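## 4. 형상과 표면에 따른 보관 위치

### 4.1 조사 대상과 분류 기준

이 절에서는 Kazlauskienė 공용 보관실의 비정형 부품을 대상으로, 부품의 형상과 표면 상태가 보관 위치의 선택에 어떤 영향을 주는지를 다룬다. 3장에서 다룬 나사, 와셔, 배선 단자 같은 소형 규격품은 제외하였다. 소형 규격품은 칸막이 상자에 넣는 방식이 이미 정착되어 있어 이용자마다 판단이 갈릴 여지가 적었다. 반면 길이가 길거나, 구멍이 많거나, 한쪽으로만 안정되게 놓이는 부품은 같은 이용자가 다룬 경우에도 놓이는 자리가 일정하지 않았다.

조사 대상은 보관실 대장에 등재된 부품 200점이다. 이 가운데 대장의 기재 내용과 실물이 일치하지 않는 21점은 위치 분석에서 제외하고 표면 상태의 기록에만 사용하였다. 대장은 Ziklow 양식으로 작성되어 있으며, 품명, 반입 부서, 재질, 최대 길이, 비고의 순서로 항목이 배열된다. 재질 항목은 비교적 충실하게 채워져 있었으나 비고 항목은 대부분 공란이었다. 부품의 방향이나 눕히는 면에 관한 정보는 비고에 적도록 되어 있었으므로, 이 공란은 뒤에서 다룰 적치 오류와 직접 관련된다.

분류는 형상을 우선하고 재질을 보조 기준으로 삼았다. 형상은 판형, 관형, 블록형으로 나누었다. 판형은 두께에 비해 폭과 길이가 뚜렷하게 큰 부품, 관형은 속이 비고 한 방향으로 긴 부품, 블록형은 세 방향의 치수 차이가 작은 부품이다. 경계에 있는 부품은 Siiri Laur와 Merike Adomaitis가 각각 분류한 뒤 대조하였고, 의견이 갈린 경우에는 실물을 선반에 올려 보았을 때 어느 면으로 안정되는가를 기준으로 결정하였다. 이 방법은 도면상의 치수비를 쓰는 방법보다 느리지만, 보관이라는 목적에는 더 맞는다고 판단하였다.

한 가지 유의할 점은 판형이라는 이름이 평평함을 뜻하지 않는다는 것이다. 사출 성형된 덮개나 받침에는 뒷면 보강살, 중앙의 융기부, 가장자리의 턱이 있는 경우가 많다. 이러한 부품은 외형만 보면 쌓을 수 있을 것처럼 보이지만 실제로 포개면 접촉면이 좁고 미끄러지기 쉽다. 예비 조사에서 이용자들이 가장 자주 다시 쌓은 부품도 이 유형이었다.

### 4.2 판형 부품과 선반

보관실의 주된 설비는 금속제 조립 선반이다. 선반의 설치 위치는 보관실이 사무 공간으로 쓰이던 시기의 배치를 물려받은 것이고, 바닥 역시 당시의 카펫을 그대로 두었다. 카펫 바닥은 떨어진 부품의 파손을 줄이는 장점이 있으나, 선반의 수평을 맞추기 어렵고 작은 조각이 파묻히는 단점이 있다. Dzintra Rozīte가 담당한 설비 점검에서는 선반 높이를 아랫단, 중간단, 윗단의 3단계로 구분하여 기록하였다. 이하의 서술에서도 같은 구분을 따른다.

**그림 3.** 성형 플라스틱 패널과 청색 금속 선반

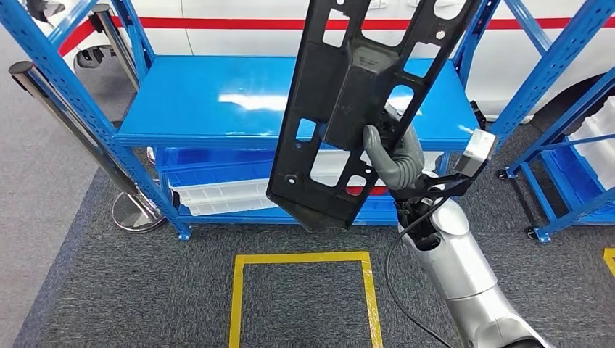
판형 부품의 보관에서 먼저 결정해야 하는 것은 눕힐 것인가 세울 것인가이다. 눕히면 안정적이지만 선반 면적을 많이 차지하고, 세우면 면적은 줄지만 지지대가 필요하다. 이용자 면담에서는 눕히는 쪽을 선호한다는 응답이 우세하였으며, 그 이유로 꺼내기 쉽다는 점이 주로 언급되었다. 그러나 길쭉한 성형 패널에서는 이 선호가 그대로 적용되기 어렵다. 그림 3의 검은색 패널은 중앙에 솟은 등줄기를 따라 크기가 다른 직사각형 개구부가 나 있고, 가장자리 가까이에는 작은 둥근 구멍이 있다. 융기부가 있는 면을 아래로 두면 패널은 중심선에서 흔들리고, 위로 두면 그 위에 다른 부품을 올릴 수 없다. 개구부는 다른 작은 부품이 빠지거나 걸리는 자리가 되기도 한다. 따라서 이와 같은 패널은 한 점씩 단독으로 눕히거나, 가장자리를 받쳐 세우는 두 가지 방법만이 실질적인 선택지로 남는다.

선반 쪽의 조건도 살펴볼 필요가 있다. 같은 그림에서 윗단은 광택이 있는 넓은 청색 판으로 비어 있고, 그 아래에는 청색 플라스틱 상자와 옆면에 살과 틈이 있는 흰색 플라스틱 상자가 들어 있다. 상자는 아래에 모으고 넓은 면은 위에 남겨 두는 구성은 긴 패널을 단독으로 눕히기에 유리하다. 상자에 담긴 물품은 상자째로 옮길 수 있으므로 아랫단에 두어도 접근성이 크게 떨어지지 않지만, 판형 부품은 두 손으로 수평을 유지하며 내려놓아야 하므로 시야가 트인 단이 적합하다.

다만 윗단의 매끄러운 표면은 별도의 문제를 만든다. 도장면의 광택은 조명을 강하게 반사하여, 밝은 자리에 놓인 투명 또는 은색 부품의 윤곽을 알아보기 어렵게 한다. 검은색 무광 패널의 경우에는 반대로 윤곽이 잘 드러난다. 면담 참여자 가운데 일부는 밝은 색 부품을 찾을 때 고개를 숙여 반사를 피한다고 답하였다. 또한 도장면은 마찰이 작아 융기부가 있는 부품이 쉽게 돌아간다. 보관실에서는 얇은 고무판을 까는 방안이 논의되었으나, 고무판이 도장면에 달라붙을 수 있다는 우려가 제기되어 조사 기간 중에는 시행되지 않았다.

기둥과 가새도 보관 위치를 제한한다. 타공된 기둥은 단의 높이를 바꾸거나 걸이를 추가하는 데 편리하며, 대각 가새는 선반의 흔들림을 줄인다. 그러나 가새가 있는 쪽으로는 긴 부품을 밀어 넣거나 꺼내기 어렵다. 이용자들은 이 제약을 알고 있었지만 대장이나 표지에는 반영되어 있지 않았다. 새로 온 이용자가 긴 부품을 옆에서 넣으려다가 방향을 바꾸어 다시 넣는 일이 반복되었고, 이때 먼저 놓여 있던 부품이 밀려나는 경우가 있었다. 관찰 단위를 15분으로 나누어 정리한 기록에서도 밀려난 부품은 주로 반납이 몰린 구간에서 나타났다.

형상별 보관 조건을 정리하면 표 2와 같다.

**표 2.** 형상별 권장 보관 조건

| 형상 | 권장 단 | 놓는 방법 | 피해야 할 조건 |
|---|---|---|---|
| 판형(융기부 없음) | 윗단, 중간단 | 눕혀서 포갬 | 서로 다른 크기의 혼적 |
| 판형(융기부 있음) | 윗단 | 단독으로 눕힘 | 융기부를 아래로 둔 적치 |
| 관형 | 아랫단 | 넓은 면을 바닥으로 | 통로 쪽으로 단부 돌출 |
| 블록형 | 중간단, 아랫단 | 상자에 수납 | 판형 위에 올림 |

표 2의 조건은 Grover 분관의 보관 지침을 참고하되 두 가지를 수정한 것이다. 분관 지침에서는 융기부의 유무를 구분하지 않았고, 관형 부품을 수직 보관하도록 하였다. 분관은 콘크리트 바닥에 벽 고정식 거치대를 갖추고 있으므로 수직 보관에 무리가 없으나, 카펫 바닥에 놓인 조립 선반에서는 같은 방법을 적용하기 어렵다. 카펫 위에 세운 관은 하단이 눌려 기울고, 기울기를 잡으려면 선반 기둥에 기대야 한다. 이는 기둥의 도장을 벗기는 원인이 된다.

### 4.3 관형 부품의 표면과 단부

관형 부품에서는 위치보다 표면 상태와 단부 처리가 더 큰 변수였다. 각형 강관은 네 개의 평면을 가지므로 원형 관처럼 구르지 않으며, 선반 위에서 별도의 받침 없이도 안정된다. 이 때문에 이용자들은 각형 강관을 다루기 쉬운 부품으로 인식하고, 쌓거나 밀어 넣는 동작에 주의를 덜 기울이는 경향이 있었다. 표면에 남는 흔적은 이러한 취급과 관련될 가능성이 있다.

흠집의 기록에는 방향을 우선 적도록 하였다. 길이 방향의 흠집은 관을 밀어 넣거나 서로 미끄러뜨릴 때 생길 수 있고, 가로 방향의 흠집은 선반 모서리에 걸치거나 부딪칠 때 생길 수 있다. 물론 제조나 가공 단계에서 생긴 선과 보관 중에 생긴 선을 육안만으로 구별하기는 어렵다. 이 연구에서는 원인을 단정하지 않고 방향, 위치, 분포의 세 항목만을 기록하였다.

**그림 4.** 각형 강관의 윗면과 절단 단부
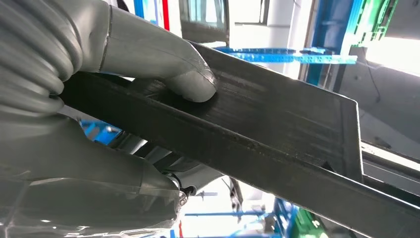
보관과 정리 제21권 제3호

표면 기록의 한 예로 그림 4의 강관을 들 수 있다. 어두운 회색의 넓은 면에 가는 선이 길이 방향으로 이어지고, 군데군데 더 밝게 쓸린 부분이 있다. 옆면은 윗면과 날카로운 모서리로 나뉜다. 기록지에는 방향을 ‘길이’, 분포를 ‘면 전체에 분산’으로 적는 유형에 해당한다. 표면은 기름기가 있는 듯한 색조를 띠지만, 사진만으로 유분의 유무를 판정하지는 않았다. 유분은 별도의 항목으로 두고, 흰 천으로 닦아 묻어나는지를 확인하는 방식으로 기록하였다.

유분 항목을 따로 둔 것은 카펫과 관계가 있다. 기름이 묻은 강관을 바닥에 잠시 내려놓으면 카펫에 얼룩이 남고, 카펫의 보풀이 강관에 붙는다. 보풀이 붙은 강관을 다시 선반에 올리면 도장면에도 오염이 옮겨 간다. Olumide Ibrahim은 9월의 중간 보고에서 이 순환을 보관실 오염의 주된 경로로 추정하고, 반납대에 종이를 깔아 강관을 먼저 내려놓도록 제안하였다. 제안은 받아들여졌으나, 종이를 교체할 담당자가 지정되지 않아 지속적으로 운영되지는 못하였다.

절단 단부는 안전과 더 직접적으로 관련된다. 속이 빈 각관의 끝은 네 변이 모두 노출되며, 면취되지 않은 경우 손을 벨 수 있다. 그림 4에서 보이는 열린 단부는 대략 네모난 윤곽을 이루고 그 테두리가 빛을 받아 밝게 드러나 있다. 어두운 관의 몸체에 비해 단부가 눈에 잘 띄는 것은 다행한 일이지만, 이 대비는 배경과 조명에 따라 달라진다. 선반 아랫단처럼 그늘진 곳에서는 같은 단부라도 알아보기 어려울 수 있다. 따라서 단부의 식별을 조명에만 의존하는 것은 바람직하지 않다.

보관실에서 시험한 방법은 세 가지이다. 첫째는 단부에 밝은 색 테이프를 감는 것, 둘째는 플라스틱 마개를 끼우는 것, 셋째는 단부를 선반 안쪽으로 물려 두는 것이다. 테이프는 값이 싸고 붙이기 쉬우나 유분이 있는 표면에서는 떨어졌다. 마개는 보호 효과가 좋지만 관의 안치수마다 다른 규격을 갖추어야 하고, 대출할 때 빠져 분실되는 경우가 있었다. 단부를 안쪽으로 물리는 방법은 비용이 들지 않지만 선반의 깊이보다 긴 관에는 쓸 수 없다. 면담 참여자들은 마개를 가장 선호한다고 답하였으나, 관찰 기간 후반까지 유지된 방법은 단부를 물리는 것이었다.

손으로 잡는 위치 역시 기록하였다. 각관은 넓은 면을 위아래로 감싸 잡을 때 안정적이며, 좁은 면만을 잡으면 관이 손안에서 돌아간다. 긴 관을 한쪽 끝에서만 잡으면 반대쪽 끝이 처져 다른 부품이나 선반 도장에 닿는다. 대출과 반납 시에 중앙 부근을 잡도록 안내하는 것만으로도 접촉을 줄일 수 있을 것으로 보이나, 안내 전후의 차이를 비교할 만한 자료는 확보하지 못하였다.

### 4.4 혼적의 문제

판형과 관형을 같은 단에 두는 혼적은 공간이 부족할 때마다 나타났다. 혼적에서 문제가 되는 것은 무게보다 접촉의 양상이다. 강관의 모서리가 성형 플라스틱의 얇은 살에 닿으면 닿은 자리에 힘이 집중되고, 강관을 당겨 꺼낼 때 그 자리가 긁힌다. 개구부가 있는 패널에서는 강관의 단부가 개구부에 걸려 패널이 함께 끌려 나오기도 한다. 반대의 경우, 곧 강관 위에 패널을 올리는 적치는 손상은 적지만 패널이 기울어 미끄러진다.

Titanik 과제의 선행 보고에서는 재질별로 단을 나누는 방법을 권하였다. 이 권고는 금속과 플라스틱의 접촉을 막는 데에는 효과적이지만, 같은 플라스틱이라도 판형과 블록형이 섞이는 문제를 해결하지 못한다. 본 조사에서는 형상을 먼저 나누고 그 안에서 재질을 나누는 순서가 실제 이용 행태에 더 가까웠다. 이용자는 부품을 찾을 때 “긴 것” 또는 “납작한 것”이라는 말로 먼저 찾고, 재질은 눈앞에 후보가 놓인 다음에야 구별하였다.

다만 이 순서가 모든 보관실에 적합하다고 볼 수는 없다. 부식이 문제가 되는 환경이나 세척 전후의 부품이 섞이는 환경에서는 재질과 표면 상태가 앞서야 한다. Kazlauskienė 보관실은 습도가 안정되어 있고 세척이 필요한 부품을 별도의 방에서 받으므로 형상을 우선하는 데 무리가 없었다.

### 4.5 표지와 대장의 보완

앞의 결과를 바탕으로 대장의 비고 항목을 세분하였다. 새 양식에서는 비고를 ‘놓는 면’, ‘단독 여부’, ‘단부 보호’로 나누고, 해당 사항이 없을 때에도 빈칸으로 두지 않고 줄을 긋도록 하였다. 빈칸은 확인하지 않은 것인지 해당하지 않는 것인지 알 수 없기 때문이다. 판형 부품의 경우 융기부의 방향을 ‘위’ 또는 ‘아래’로만 적고, 도면 번호는 적지 않는다. 보관실에서 도면을 조회하는 이용자가 드물었고, 번호를 옮겨 적는 과정에서 오기가 발생하였기 때문이다.

선반 표지는 단의 앞쪽 턱에 붙였다. 초기에는 기둥에 세로로 붙였으나 타공 부위에서 접착면이 모자라 쉽게 들떴다. 앞턱에 붙인 표지는 잘 떨어지지 않았지만, 긴 부품을 꺼내는 동작에서 긁히는 문제가 남았다. 표지의 문구는 품명보다 형상을 크게 적었다. 상자의 경우에는 상자 자체와 상자가 놓이는 자리에 같은 표지를 붙여, 상자를 꺼낸 뒤에도 돌아갈 자리를 알 수 있게 하였다.

새 양식과 표지를 적용한 뒤의 위치 일치 여부는 5장에서 다룬다. 제외된 21점은 대장을 고친 후 다시 등재하였으며, 그 가운데 원래의 반입 부서를 확인할 수 없는 부품은 별도의 상자에 모아 두었다.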